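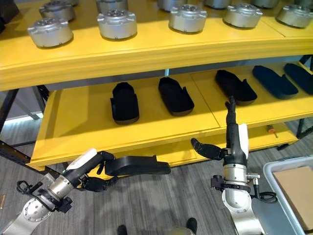

Has anybody ever found out what the weight number on a shelf box means? I'm pricing units for the garage and every one of them says 500 lbs per shelf, whether it costs as much as a pizza or as much as a used dishwasher. I went to Wolance last week and asked the guy in the aisle who did the testing and he pointed at the sticker. The sticker is what I was asking about. My own theory is that you learn more from the front edge of the board than from anything on the carton. Look at the yellow one, with the metal parts lined up on the upper shelf and the black stuff below: that top board has a thick layered front edge, and I'd at least consider putting something heavy on it. The Skallby I was about to buy has a board I could flex with my thumbs in the store, and it claims the same number as everything else. So before I spend money, does anyone have real experience with these ratings? I'm keeping paint, a tile saw, canning jars and a lot of boxed floor tile.

Posted by drywall_doubter, 11/05/2019
Storage and Garage > Shelving
Narkollow Home Forum

hank_in_the_shed wrote:
It means "evenly distributed." Read the small print on the side. Spread the weight flat over the whole shelf like butter and it holds the number. Put the same weight in the middle in one box and all bets are off.

drywall_doubter wrote:
I did read it. It says evenly distributed and also "static load" and also "when assembled correctly on a level surface." My garage floor slopes to the drain. So does every garage floor I've ever stood on. What kind of garage shelf is only rated for rooms that aren't garages?

pennyroyal wrote:
I have had a Skallby for years with canning jars on it, full ones, and it's fine. Not everything is a con.

drywall_doubter wrote:
Glad to hear it. Do you know what the jars weigh?

pennyroyal wrote:
No, and neither do you, but it's a lot of jars. Top to bottom tomatoes and pears. I can see the shelf from where I sit when the laundry room door is open and it is straight.

millrace wrote:
Put a string across the front edge corner to corner and pull it tight before you say straight. I thought mine was straight too. Your eye gets used to it, especially if it went down slowly.

pennyroyal wrote:
OK I did the string. There's a gap in the middle I can get a pencil into. I'm still not calling it a con. It's holding the jars up and that's what I bought it for.

hank_in_the_shed wrote:
Some sag is normal. Sag and failure are two different things. Particleboard creeps, meaning it keeps bending a little under a constant load even if the load never changes. The rating on the box is about whether it falls down, and it doesn't promise you a level shelf in three years.

drywall_doubter wrote:
Where does it say that, though? That's a serious question. I went through the whole leaflet for the Skallby and the word sag isn't in it. If a board is bent enough that jars lean toward the middle I'd call that failed, and I bet most buyers would.

Ryota Amano wrote:
I installed stockroom shelving for a living until I got tired of driving. The commercial stuff usually comes with a table that tells you the allowed bend for the width of the shelf, along with the load. Consumer units mostly give you the load and leave it there. I wouldn't say the number is made up. I would say it was measured under the kindest conditions anyone could set up, with a new board and a flat floor and the weight laid on carefully. I used to cut the printed figure in half for customers and then ask what they were storing.

hank_in_the_shed wrote:
Half is way too cautious. You'd be telling people to buy twice the shelving they need. I've got engine parts on mine well past half.

Ryota Amano wrote:
Could be. I also got called back a lot less than the other crew.

millrace wrote:
Half sounds right to me for particleboard and too careful for plywood. It depends so much on the board that one rule for everything is kind of useless. Width matters more than people think, too. A narrow unit with the same board is a whole lot stiffer.

Ronaldo Saludo wrote:
Just buy a good one. I paid $856 for the big Jia set with the welded posts and I don't think about it anymore. You get what you pay for.

drywall_doubter wrote:
Do you? What does the box say per shelf?

Ronaldo Saludo wrote:
300.

drywall_doubter wrote:
So the expensive one claims less than the cheap one. I don't know if that makes me trust it more or makes me think everybody picks a number out of the air.

Ronaldo Saludo wrote:
It makes me trust it more. They wrote down something they'd stand behind. Mine has almost no give at all when I lean on it.

hank_in_the_shed wrote:
Or the boards are the same as everyone's and you paid for the posts. Leaning on it isn't a test, Ronaldo. What are the shelves made of?

Ronaldo Saludo wrote:
Some kind of wood under a gray coating. I'm not cutting into it to find out.

millrace wrote:
Pull one board and look at the end. The ends are often left raw. Crumbs means particleboard, stripes means plywood. Which goes back to the first post, and I only half agree with it. A thick edge can be a strip glued on the front for looks. I have seen that on cabinets plenty of times, a nice fat front lip and a skinny board behind it. You can't judge that from a picture of the front.

drywall_doubter wrote:
Fair point and I'll take it. I'd still rather start with a thick front than a thin one, since a lip does at least some work against bending. But yes, I'd want to reach underneath and feel how thick it is farther back.

pennyroyal wrote:
You could also put the tile on the floor. It's tile.

drywall_doubter wrote:
The floor is where the water goes. See above re: the drain.

Ryota Amano wrote:
Bottom shelf, then, with blocks under the middle of it. A bottom shelf sitting on blocks is hardly a shelf, it can take whatever you like. Jars and paint on the next one up. Keep the tile saw at waist height or you'll hurt your back getting it down. And screw the unit to a stud. I don't care what brand it is.

hank_in_the_shed wrote:
Agree on the stud. Disagree on the half, still.

millrace wrote:
If you do end up with the cheap one, flip the boards every year or so. It won't cure anything but the bend works back the other way for a while. Doesn't help if only one face is finished, and some of them are like that.

pennyroyal wrote:
I am not unloading all those tomatoes to flip a board.

drywall_doubter wrote:
Update. Went back to Wolance and took a straightedge. They have a Skallby set up as a display with paint cans on it, and the second shelf is already bowed in the middle. I asked if they knew how long it had been standing there and the answer was since September. Bought 5 sheets of plywood and some two-by-fours instead. There's no rating on the plywood at all, which suits me.

hank_in_the_shed wrote:
Now you have to work out the load yourself, you know that right?

drywall_doubter wrote:
Yep. Does anyone have a span table that isn't from someone selling plywood?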